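Home > Laundry Room > How to Fold Gym Shorts So They Stay Folded

How to Fold Gym Shorts So They Stay Folded

By Fathima Cassim

If your house is anything like mine, the shorts drawer is the one that never quite closes. T-shirts have the decency to lie flat, jeans are heavy enough to stay where you put them, but athletic shorts are slippery little things and they come undone the minute you reach past them for something else. I grew up in a family of swimmers and soccer players out in Lollcombe, so I have folded a great many pairs over the years (my mother, bless her, would tell you I left most of them on the stairs), and I've settled on a method that works for me and takes hardly any time once your hands know it.

What you need

A flat surface with a bit of grip. This matters more than you'd think! A polished dining table is lovely to look at, but slick fabric skates all over it. I like something covered in cloth: an ottoman, a firm mattress, a padded bench, or an ordinary table with a blanket thrown over it.

Your shorts, completely dry. Waistbands hold on to water long after the legs feel done, so give the elastic a good squeeze before you start.

A basket or bin for whatever you're not folding yet. Pull out one kind of thing at a time and leave the rest in there.

Step 1. Shake and smooth

Hold the shorts by the waistband and give them two hard shakes. Tuck in the drawstring, turn the pockets the right way round, and lay the shorts down face up with the waistband away from you. Run your palms from the waist to the hems, pressing lightly. Don't fuss over every wrinkle. Shiny fabric will always keep a few and they drop out when you wear them.

Step 2. Fold lengthwise

Take one leg and bring it over onto the other, so the side seams meet. The crotch seam will poke out in a little triangle, and you can fold that in to get a straighter edge. If your shorts have a stripe down the side, you're in luck, because it makes a wonderful guide. Keep the stripe along one edge from the waist to the hem and you'll know the fold is straight without having to squint at it.

Step 3. Square up the hem

Go down to the leg openings and pinch the two layers together. Give them a gentle tug away from the waist, then let go. This is where most folds go crooked, as the bottom leg likes to creep up underneath where you can't see it. If the hem has curled over, flatten it with your thumb before you go any further. I used to skip this and then wonder why my stack leaned like an old fence.

Step 4. Thirds, then tuck

Bring the hem end up about two thirds of the way toward the waist. Now fold the waistband down over it and slip the hem inside the elastic, as if you were putting a letter in an envelope. Pat it flat. You should have a neat packet that you can pick up and even toss across the room to whoever owns it (a favorite game at our place). For small children's shorts, skip the thirds and just fold in half once before tucking.

Red shorts with a white side stripe folded lengthwise, and a crumpled red towel with white borders:

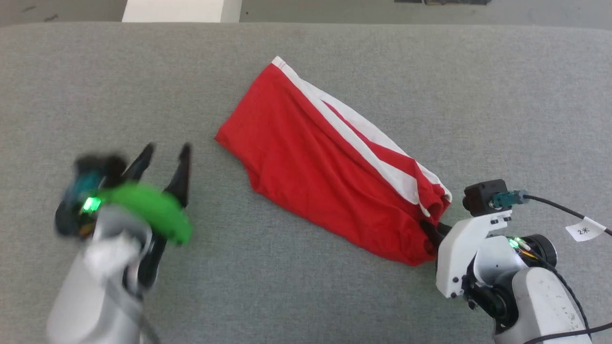
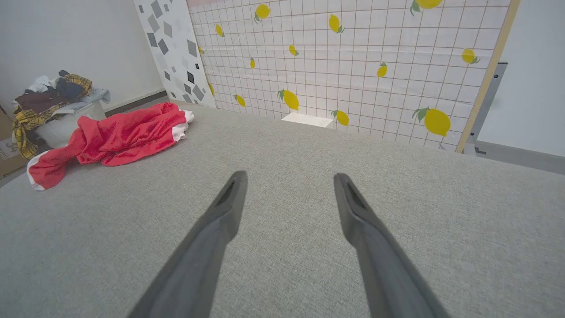

Step 5. Stand them up

Put the packets in the drawer on their edges, like files, with the rounded fold facing up. You'll be able to see every pair at once, and taking one out doesn't disturb its neighbors. I fit 15 pairs into a drawer that used to complain about half that many.

What about towels?

The same idea works for hand towels and gym towels, only you leave out the tucking. Fold lengthwise first, with any border on the outside where you can line it up, and then fold in thirds. Terry cloth is bulky, so press the air out as you go. Keep your bath towels for last, when the surface is clear and you have room to spread your arms.

A few extra notes

Shorts with a built-in liner need the liner pulled down flat inside the legs before Step 2, or you'll get a lump in the middle of your packet.

Very thin running shorts can be rolled from the hem up. My neighbor Mrs. Hsieh rolls everything, and her drawers look beautiful, so if rolling suits you better please go ahead.

Go easy on fabric softener with sports fabrics. It leaves a coating, and it makes them even more slippery to fold.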